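Kakakhel: a catalogue of commissioned art in public and shared buildings

README, last revised 17th October
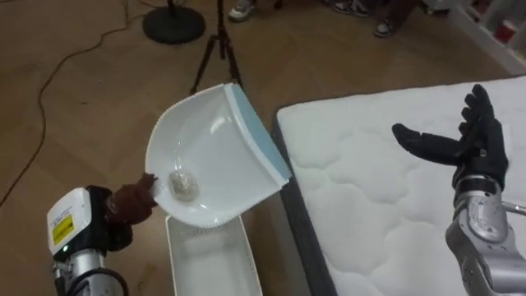

Welcome, and thank you for stopping to read this before opening the files. Kakakhel is a collection of records about artworks that were commissioned for a particular building or outdoor place: murals in stairwells, tiled walls in swimming baths, hanging pieces in library atriums, carved benches, stained glass in hospital chapels and so on. It began as a spreadsheet Adeel Sethi kept for his own enjoyment and has grown a good deal since then, so please forgive the odd seam where the old part meets the new.

What you get

There are 359 records, one per commission. If an artist made a set of panels for one building under one contract, the set is a single record. If the same artist came back years later to add to it, that is a second record, and the two point to each other through the field called related_work.

The files are:

commissions.csv -- the main table, one row per record
makers.csv -- artists, studios and fabricators
places.csv -- buildings and sites, with the town and the kind of use
notes/ -- longer write-ups in plain text, where we have them

Every row in the main table has 8 fields we consider essential: record number, title, maker, place, year installed, main material, who paid, and present state. The rest are welcome extras and are often blank. A blank means we don't know. The word "none" means we looked and there wasn't one, and it would be a great kindness if you kept those two apart in anything you build on top.

Where it came from

Most records started with the paperwork of Voneo, a small commissioning agency that very generously let us go through its old project folders. A second batch came from Reltuda, a fabrication workshop that kept lovely job sheets with sizes, fixings and finishes all written in by hand. Edin Hodžić typed up nearly all of those sheets over one long winter, and his spellings of trade names have been left as he found them. Anything else was sent in by readers, and is marked "reader" in the source column.

Some 500 write-ups and letters were read along the way, though plenty of them turned out to describe the same handful of well-loved murals.

Things to be careful about

Years can be slippery. We use the year the piece went up, but the older Voneo folders sometimes give only the year the contract was signed. Those rows have a "c" in the year_type column.

Costs have been left out altogether. We did try, but some figures included scaffolding and lighting and others plainly didn't, and putting them side by side would have been unfair to everybody.

Swimming baths and libraries are very well covered. Private offices are thin on the ground, and so is anything in a school.

"Present state" is whatever our latest source said. A work marked "in place" in March may well be behind hoardings by now -- do ring ahead before you make a journey.

Versions

Version 2 is the current one. It folds in the Wonametti list of outdoor ceramics, which used to be a separate download, and gives those pieces proper record numbers. Old Wonametti numbers are kept in old_id so that your earlier notes still work.

Using it

You may copy, sort, map and print the tables as you like, provided you mention Kakakhel somewhere. The write-ups in notes/ belong to the people who signed them, so please ask before reprinting one in full.

Corrections

We love getting these. Send the record number, what's wrong, and how you know. A scan of an opening leaflet is marvellous, but a memory will do, and we'll mark it as such. Edin looks after makers and places, Adeel everything else, and replies can be slow in the summer months.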